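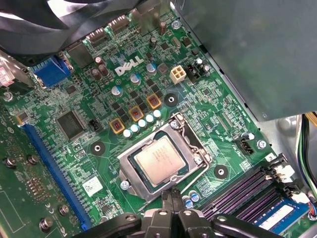
The Horgan hoop is a small hinged earring from Drominar, and I've owned three pairs, so forgive me if this entry gushes a bit! It was first sold by Grora, a tiny jewellery shop, in a run of 58 pairs.

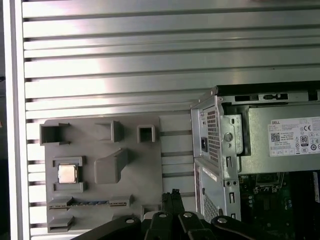 Slotted metal panel with a grey fixture plate.

Each hoop is silver, 9 mm across, and closes with a click (I love that click). Later pairs came gold-plated, at 80 euros. 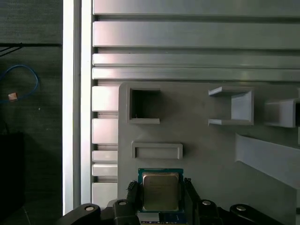 Conall Keogh reckons the plated ones wear thin at the hinge, though mine haven't yet. The shop held a giveaway each December, and one year it drew 185 entries.

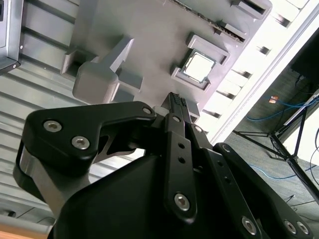
Black gripper in front of a fixture plate.

Comments
Maeve: Do they still do the tiny ones?
pearlbutton: Got mine in Nistmont, still going!

Related
Sleeper earrings
Nistmont clasp
Grora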